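Cómo grabar demostraciones de doblado a dos manos

Guía del club de robótica Ginedau para el proyecto Kurnesari. Cada equipo entrega 24 grabaciones antes de septiembre.

1. Cargue las dos pinzas y compruebe que hay 8 GB libres en cada tarjeta.
2. Extienda una sola prenda sobre la cama.
3. Agarre un extremo con cada pinza y tire despacio – sin levantar los codos.
4. Suelte, espere un segundo y corte.

Repita con 7 prendas distintas.
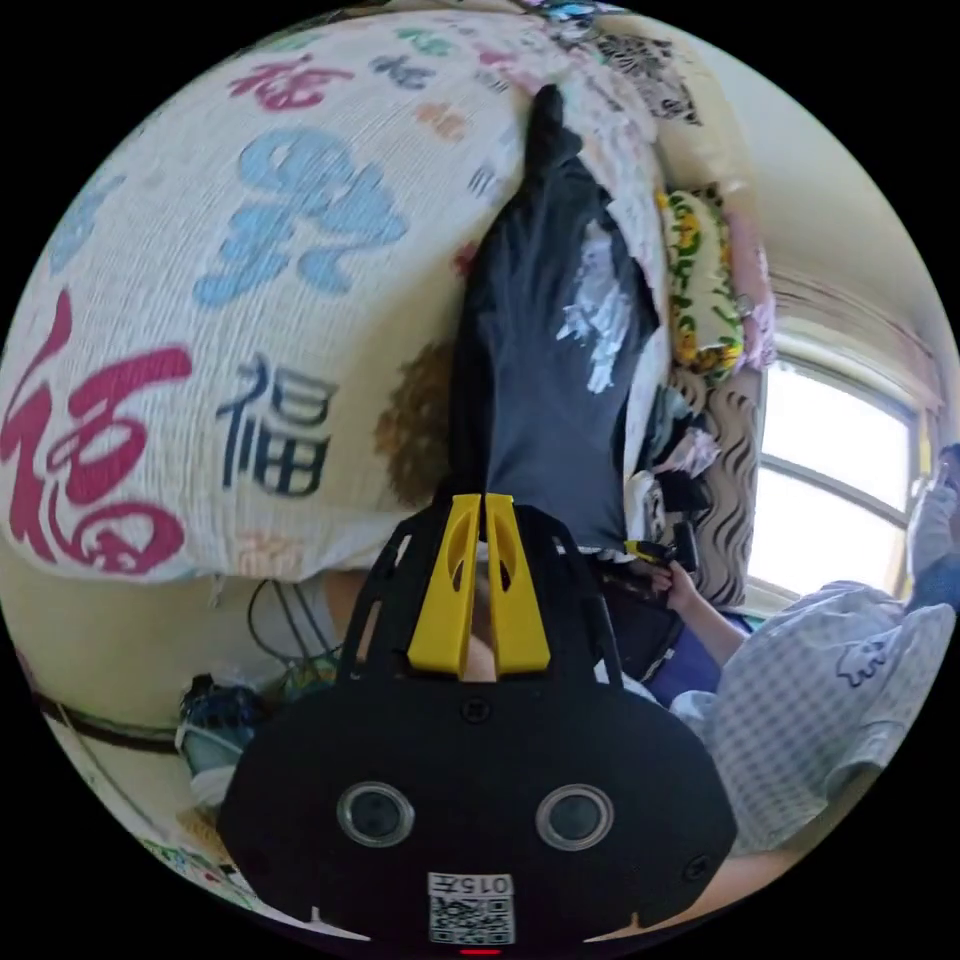
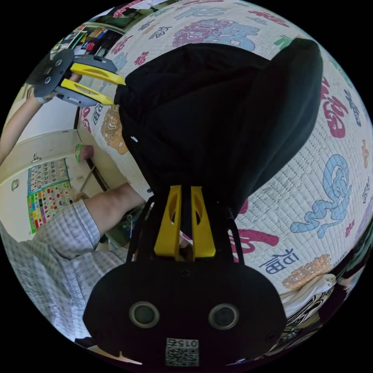
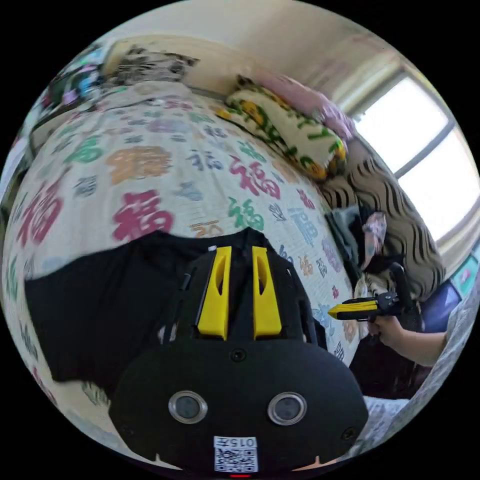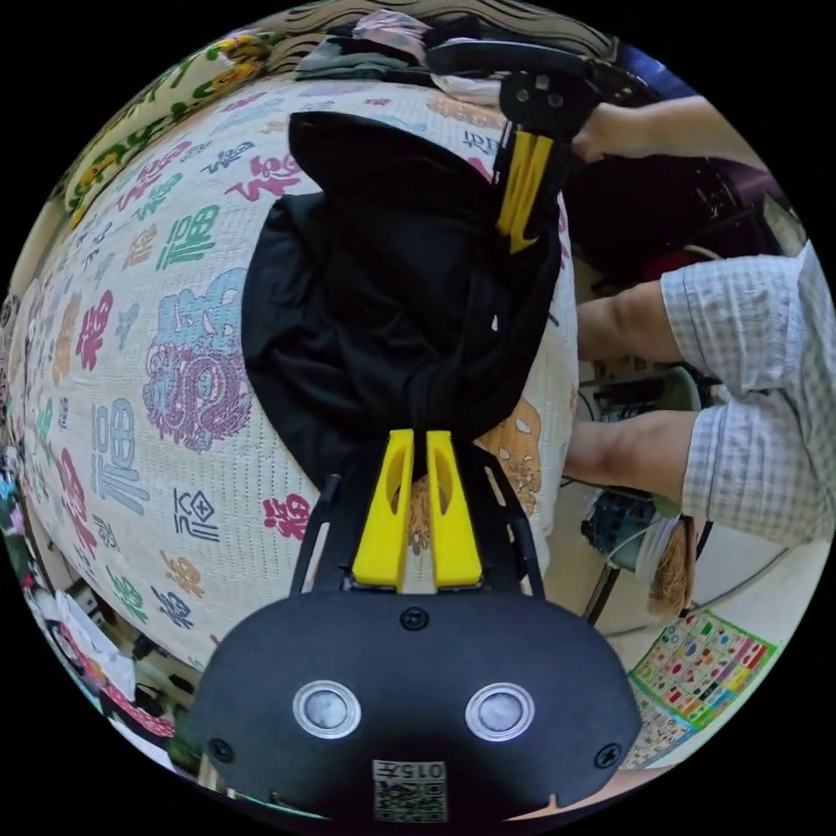 El nombre del archivo lleva el equipo, la prenda y el número de toma. Anote también el color de la tela y el del fondo: una prenda negra sobre una colcha blanca con caracteres de colores va como «negro / blanco estampado». Las tomas de más de 500 MB se parten en dos antes de subirlas a la carpeta Prata.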